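Randomizing table textures for a sim grasp policy

Quick notes on how we set up texture randomization in Hirketus. Assumes you have the base env running already.

1. Make a folder of surface textures. We used 250. Plain colors, noise, fabric prints, ugly stuff. Ugly is good – the policy latches onto clean backgrounds otherwise.

2. In the reset function, pick one texture for the table and a separate one for the floor. Seperate seeds!! Lost a day to that.

3. Scale matters. Randomize the tiling too or every pattern shows up the same size.

4. Dim the lights on some resets. Keep it overhead.

5. Render 20 resets from the wrist camera and look at them. By eye. Before training anything.
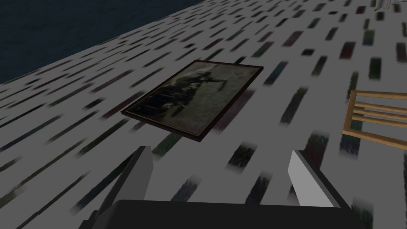
Wrist view, dash print on the surface, framed picture between the fingers.

If the target object gets lost in the pattern for you, it's too much – drop the contrast and re-render. Clutter goes in last, off to the sides, never between gripper and target at reset.

Then train. We swap textures every 500 steps. Swapping every step made the loss jump all over and teh runs never settled.

Config is from Dušan Petek, bugs are mine. Depth input next, probably.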